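Section 4: Setting up the Hunero low easel for foot or mouth painting

Read this section before you put the board on the frame. It covers placing the base, setting the height and tilt, fitting the brush rest and the paint tray, and checking the foot control. If you bought the Hunero with the Noonan side arm, fit the arm last.

The easel can be set up for painting with the feet from a chair or floor cushion, or with the mouth from a chair or wheelchair. The frame is the same for both. What changes is the height of the board, the direction of the tilt and the side the tray hangs on.

The heavy parts need two hands and a fair grip to lift into place. If you will be using the easel but not lifting it, read the steps through with the person helping you and agree on the position first. Measurements should be taken from the painter, in the seat they will really use, wearing what they normally wear to paint. Bare feet and socks give different results.

Before you start

Clear a flat area of floor larger than the base. Hard floor is best. On thick carpet the base will rock, and the feet will not lock properly.

Have the seat or wheelchair in the room. Do not set the height by guesswork and plan to correct it later. The board clamps are stiff when new.

Caution: Keep the transport strap on the column until step 5. The column is spring loaded and will rise quickly if the strap is removed with no board fitted.

Placing the base

1. Set the base on the floor with the open side toward the painter.

2. Turn each leveling foot clockwise until it touches the floor. Press on opposite corners. If the base moves, lower the foot on the side that lifts.

3. Push the locking tab on each foot inward until it clicks.

4. Slide the column into the socket. The printed arrow on the column faces the open side of the base. Tighten the collar by hand and then give it another quarter turn with the wrench supplied.

5. Fit the board to the column plate, close both clamps, and then take off the transport strap. Keep the strap. You will need it any time the board comes off.

Note: Older Hunero bases have a pin in place of the collar. The pin goes in from the left. If yours does not reach through to the other side, the column is not fully down.
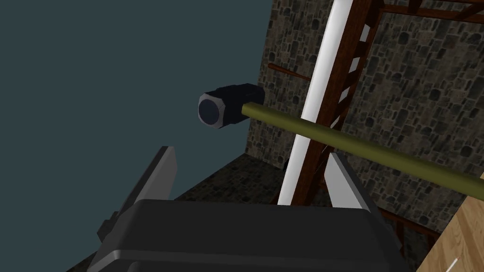

Setting the height for foot painting

6. Have the painter sit with the back supported and the painting leg stretched out comfortably, knee slightly bent.

7. Press the release pedal and move the board until its center is level with the painter's toes. Let go of the pedal.

8. Ask the painter to reach the top corners and the bottom corners of the board with a dry brush. The hip should not have to lift off the seat for any of them. If it does, move the base closer before you change the height.

9. Tilt the board back so the top edge is farther away than the bottom edge. Most people who hold the brush between the first and second toes prefer a shallow tilt for drawing and a steeper one for color work. Mark both positions on the tilt plate with the stickers in the parts bag.

For painters who switch feet, put the center of the board in line with the middle of the body. For painters who always use one foot, shift the board a little toward that side. The base does not need to move for this; loosen the two knobs behind the column plate and slide the board across.

Setting the height for mouth painting

10. Bring the seat or wheelchair up to the open side of the base. Wheelchair footplates should pass under the crossbar without touching it. If they touch, raise the crossbar to the upper holes.

11. Set the board so its center is level with the painter's mouth when the neck is in a relaxed position.

12. Tilt the board so the top edge leans slightly toward the painter. This keeps the upper part within reach without stretching the neck forward.

13. Check the distance with the brush the painter uses most. A long-handled brush and a short one may need different positions. If several brushes are in regular use, set the distance for the shortest.

Caution: Stop if there is any pain in the neck or jaw while testing reach. Move the board closer and lower it. Do not ask the painter to hold a stretched position while you tighten the clamps. Let them sit back, tighten, and test again.

Fitting the brush rest

14. Hook the brush rest over the rail below the board. The notches face up.

15. For foot painting, slide the rest to the outside of the painting foot so the brush can be picked up without crossing the other leg. For mouth painting, center it and swing it out toward the painter.

16. Lay the brushes in with the handles pointing toward the painter. The rubber inserts come in soft and firm. Soft inserts let go of the brush more easily and are the ones fitted at the factory. Use the firm inserts if brushes fall out when the board is moved.

Wash the inserts in warm water with dish soap. Solvents make them sticky. Mouth painters should keep a separate set of brushes and wash the handles after each session.

Fitting the paint tray

17. Hang the tray from the rail on the side chosen earlier. Both hooks must be over the rail.

18. Turn the thumbscrew under the tray until it touches the column.

19. Put the water cup in the deep well. The cup has a weighted bottom and should stand without help.

The tray carries up to 1,000 grams, including water. This is enough for a full cup, a palette and several tubes. It is not enough for large jars, and it is not a place to rest a foot. If the tray sags after the thumbscrew is tight, take something off it.

Note from Clodagh Ní Mhurchú, who paints by foot and tested the Hunero at the Flerkent studio: "I keep the water on the far side and the palette near. I had it the other way for a month and kicked the cup over most mornings. Tape a sheet of plastic to the floor until you know your own habits."

Checking the foot control

The release pedal is wired to the lock on the column. Mouth painters who cannot use a pedal can plug a chin or head switch into the same socket. Dondberg supplies both types, and most switches with the same size plug will also work.

20. Plug in the pedal or switch. Push until the collar on the plug is flush.

21. Press once and hold. The board should move freely while you hold and stop as soon as you let go.

22. Press and let go quickly. The board should not move. If it does, turn the sensitivity dial toward the small dot and try again.

23. Route the cable along the underside of the base and press it into the clips. A loose cable can catch on a wheelchair caster.

The battery in the lock is rated for 1,000 presses between charges. A slow blinking light means it needs charging soon. The board stays locked when the battery is flat, so the painter can finish the session, but the height cannot be changed until it is charged.
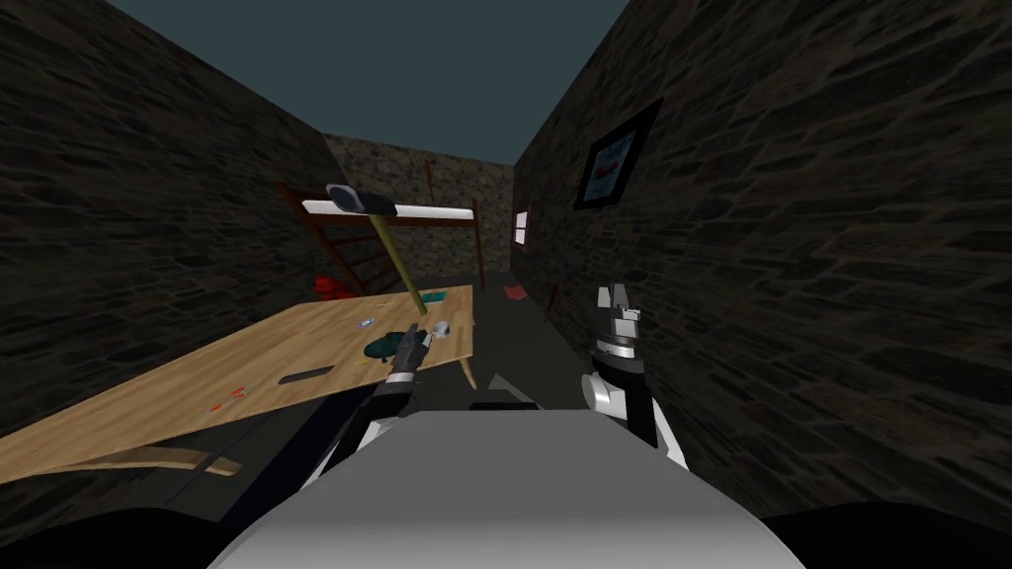

Can the easel stay set up if two people share it?

Both painters can use the same easel as long as each one has their own marks on the column and the tilt plate. Use a different color of sticker for each person, and move the board to the correct marks before that person sits down. The brush rest and inserts should not be shared between mouth painters. Spare rests are sold separately.

Fitting the Noonan side arm

The side arm holds a tablet or a reference picture next to the board. Leave it off if the painter needs to swing the legs in from that side.

24. Remove the plastic cap from the side of the column.

25. Push the arm in until the button pops out through the hole.

26. Set the joint so the holder is level with the top half of the board, then tighten the lever.

27. Turn the holder so that light from a window or lamp does not reflect toward the painter.

Do not hang a bag or a coat on the arm. It pulls the column out of line and the board will drift to one side.

After the first week

Clamps and collars settle with use. After a week of regular painting, fit the transport strap, take off the board, and tighten the collar again. Put the board back, close both clamps and remove the strap. Repeat the reach check in step 8 or step 13, whichever applies.

Write the final height and tilt on the card inside the back cover. If the easel is packed away for a class or a show, the helper on the day can set it up from the card without the painter having to sit through the whole adjustment again.

For cleaning and storage, go to Section 5. For replacement stickers, inserts and straps, see the parts list.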